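Print this page | E-mail this page

Watdale Shelf Cell – Progress Report to the Vodach Fund
Reporting period ending Jun 2, 2023

1. Work done in the period

The grant pays for upkeep and setup of the simulated shelf cell at Watdale, which runs the same control software as the physical Torvik cell. Most of the period went to the gripper model. The finger joints had been set up from an old drawing, and the closing width in the simulator did not agree with the width the controller was sending. We remeasured the linkage on the physical unit, entered new pivot positions and reran the closing test. The two now agree to within 3 mm at full opening.

The wrist camera was reset after that. Its mount offset is stored separately from the gripper file, so it has to be changed by hand every time the palm is edited. With the fingers open, both pads have to stay in view while the arm faces the shelf. 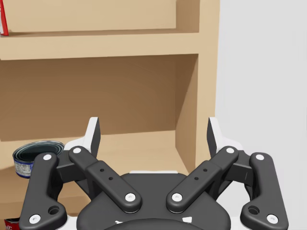
Illen asked whether the camera offset could be read from the gripper file in the future, so the two can't drift apart. We agree this is the right fix. It is a small change to the loader and is on the list for the next period.

2. Calibration routine

The routine now has a written procedure. The operator opens the gripper fully, moves to the shelf approach pose and compares the joint readings with the stored reference. If any joint is off, the arm is sent home and the check is repeated before anything gets edited. Under the old practice people edited first, and we lost a good part of the period's early work to corrections that canceled each other out.

The full check takes 28 minutes. It is run after any change to the arm, gripper or shelf files, and otherwise once per 1000 grasp cycles. 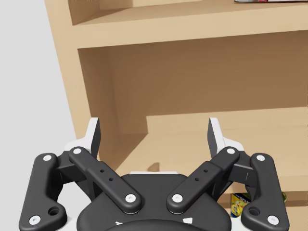 Does the cell have to be taken out of service for the check?
Only the arm being checked is held. Log export and scheduled backups keep running, and queued jobs wait until the check is signed off.

3. Grasp tests

We logged 186 grasp attempts on cans and boxes with the corrected linkage. The main fault left is contact between the forearm and the shelf lip when the arm comes in from the right at a low angle. Raising the approach point helps on the middle shelf but leaves less room under the board above. We are keeping the raised point for now and have lowered the approach speed. 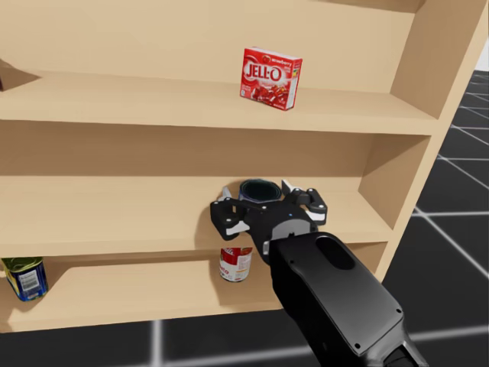

Gripper with can at the middle shelf, Watdale cell.

Finger pad friction is still set by guesswork. We need measured values from the physical pads, and the Torvik cell has not had a free slot for that.

4. Next period

Loader change for the camera offset. Pad friction measurements. A second set of approach points for the lower shelf. No change to the budget is requested – the unspent travel line will cover the measuring work.

Comments (3)

mkt_7: Is the written procedure going to be shared? We have the same trouble with offsets kept in two places.

Reply from the cell team: It will be posted with the next report, once the loader change is in.

oldbench: 1000 cycles between checks seems long to me. We check ours a lot more often, though it's an older arm with worn joints.

Last updated: June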